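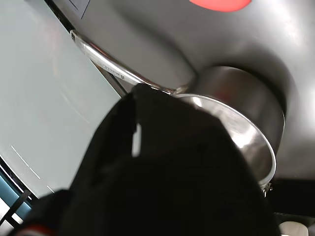

Residents of Kravets want to know why they should pay again for a kitchen rule they say was never explained to them, and one wrote to the town that the new fee is a tax on soup. The remark was read aloud at the April hearing on grease in the sewers.

Under the plan, every household would pay $13 a year toward cleaning the main under Brovon Street, which backed up in February. Restaurants would pay $200. The town says cooking fat poured down drains caused the blockage.

Maybe so. The evidence offered is a four-page report from Drelivent, the contractor that would also get the cleaning job. It says household fat makes up most of the buildup but does not say how that was measured. Asked for the samples, the company pointed back to the report.

The town counts 2833 homes on the line. It also admits the pipe has not been fully inspected in 20 years, a detail that appears in a footnote and was left out of the mailer.

Neighboring Kalleck tried a similar fee and has yet to publish any results. Kravets officials call that program a model.

A vote is expected next month. The fee would show up on water bills in the fall.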